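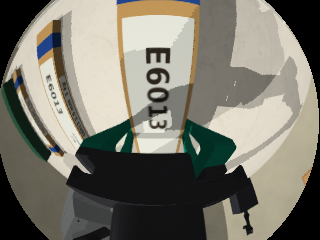

Workshop tips: gathering examples for a learning arm

Clundeo publishes these notes for members who record demonstrations in simulation before moving to a real bench. They assume that the arm is already set up and that the operator can pick up a carton without difficulty.

Preparing the table

Keep the number of objects small at first. Three long cartons of one type and a single green block are sufficient for a first set. Cartons that share a label and colouring teach the system to choose by position, so vary the angle of each one between recordings. Leave the wall items and the lighting alone until the first set is complete, then change one of them at a time.

Recording

Begin every example with the arm in the same resting position. Lower the fingers so that they straddle the carton near its middle, pause briefly, then close. Operators who hurry this step produce examples that are difficult to learn from.

Record from at least 2 viewpoints, one of them at the wrist. A wide wrist lens bends straight edges, and its pictures should be stored as they are — any straightening can be done later on a copy.

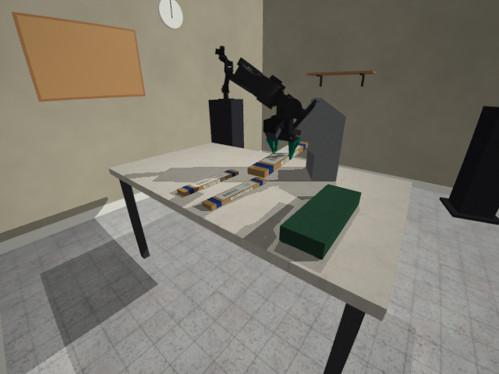
Kovport wrote to us after the June notes that failed grasps ought to be kept as well, marked plainly as failures, and that a set made up only of clean lifts had left its own system unable to recover from a slip. We agree, and the advice has been added to the checklist. Failures should go in a separate folder with the same naming.

Sorting and storage

The Vanent set held 2,585 recordings, of which 2,000 were used for training. A further 123 were put aside for testing and were not opened until the work was finished. The remainder were duplicates or had been stopped early.

Label each recording on the day it is made. Note the starting layout, the carton chosen and the operator's initials. Members using the Golestani template should fill in the shadow setting too, as it is left blank by default.

Page last revised 02/04/2022.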